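Rathnayake roll-out dance floor, two seasons in

Posted Mon 9 March in Kit

Quick one as I'm between rehearsals and the kettle's on. A few people have asked what floor we tour with, so: it's the Rathnayake roll-out, the reversible one, black one side and grey the other. We've had it since June the year before last. Bought with our own money, not a loan, nobody's sent me anything.

We are four dancers, sometimes five, plus me. Contemporary mostly, a lot of floorwork, a lot of bare feet. Some socks. One piece with proper shoes which I'll come to. We play village halls, school gyms, one car showroom, and now and then an actual theatre with an actual floor, in which case this stays in the van and everyone's back is grateful.

Weight first because that's what you'll be swearing about. Each strip is a two-person carry. The maker says one person can manage it and I suppose one person can, once. Stairs at Gostport hall, two flights with a turn in the middle, and the strips don't bend round the turn unless you stand them up. Allow for it. We now ask about stairs before we ask about the fee.

Laying it. Unroll, leave it, go and have a sandwich, come back. It wants half an hour to relax in a warm room and a good deal longer in a cold one. The ends curl. In Stotville in the winter they curled the whole way through the dress run and we had a dancer catch a toe going into a slide, no harm done but she was cross and so was I. Store it rolled on a tube, outwards facing, and the curl is much less. The tube isn't included. Buy the tube.

Grip is the reason to own it. Really good. Bare feet turn without sticking and you can still push off properly, which with cheap vinyl you get one or the other. Knees slide OK in trousers. Bare knees less so, there's a bit of a burn if you go in fast, though less than on the old floor we had from Evbridge. Socks are fine on the grey, a touch slidey on the black. I don't know why there should be a difference, the surface is meant to be the same both sides. All of the dancers say it though, separately, so I believe them.

Sweat: it copes. Mop between shows, warm water and hardly any detergent. Use too much and you get a film and then you really will be skating. We learnt that in a school with a borrowed mop that had something lemony in it. Never again.

Shoes. The tap-ish number left marks on the grey inside a week. Grey scuffs came off with a damp cloth and some patience, the deeper ones are there for good. On the black you can't see them from the third row. If you do heeled work, get a different floor, this one is too soft and they don't pretend otherwise on the website.

Noise is good. Landings sound like landings and not like someone dropping a tray. Over concrete it does nothing for your joints whatsoever, its a surface, it's not a sprung floor, please don't jump for an hour on it over a car park. We put thin foam under it when the hall is bad and accept the slight wobble.

Then tape, which is half the cost of the thing if you add it up over a year. 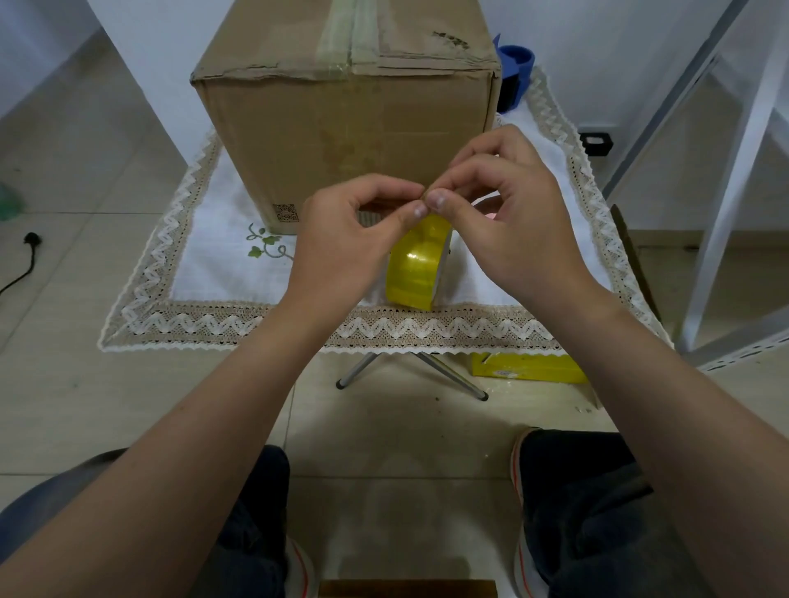

Finding the end of the yellow roll.

The floor tape they sell to match is decent. Sticks flat, doesn't lift under a pivot, comes up in one long pull if you take it off the same night. Leave it down over a weekend and it doesn't, it comes up in slivers and leaves gum along the join. White spirit got the gum off ours but try a corner first. The black tape matches the black side well. The grey tape does not match the grey, it's bluer, and under cold side light you get stripes down the stage. Our lighting person has views on this.

Do the long joins first, from the middle outwards, then the edges. Two people, one pulling and one walking it down in socks. We can do the lot in 10 minutes if the hall's warm and nobody wants a chat. Taking up is quicker.

How it looks. The black is properly matt, lovely under side light, no glare at all. It shows every bit of dust and every footprint though, so you'll be mopping right up to the half. Grey is more forgiving and takes colour nicely if you're projecting or using gels. We made a piece with projected text on the floor and the grey was readable from the back of the raked seats. From flat seating the audience can't see any floor anyway, so suit yourself.

Wear after two seasons: one edge has a nick from a scaffold foot, our fault. One strip has a faint ripple that never settles, had it from new. I emailed and they offered a part refund or a swap, but we'd have had to send the strip back first and we had shows that week. Took the refund. Reply came next day, polite, no fuss. The black has gone slightly shiny down the centre line where everybody always enters. I could ask them to enter somewhere else, I suppose.

Compared with the Evbridge one: that was lighter, cheaper, rolled smaller, and it was horrible to dance on by the end. Hard, and it went slick the moment the room got humid. If you only do a couple of dates a year and have to carry it on a train it would do. I sold ours to a youth group with a full confession.

What I'd change. Carry handles or straps, we've made our own out of old luggage webbing. Strips numbered on the back so you're not guessing which one goes where, we've done it in chalk pen and it rubs off. A grey tape that is grey. And shorter strips as an option, the full length won't go in a normal estate car with the seats down, we have to borrow the van even for one-night jobs.

Would I buy it again, yes. Grudgingly at the price but yes. The dancers stopped complaining about the floor and started complaining about the dressing rooms, so something's improved.

Good: grip, matt finish, quiet, customer service
Less good: weight, curling ends, tape colour, no tube
Best for: barefoot and floorwork, small tours with a van
Not for: tap, heels, anybody on their own

Going to try their heavier one at a workshop later in the year if they'll let me bring my own mop. Will add a note underneath when I have. Comments are open but I'm slow at approving them in show weeks.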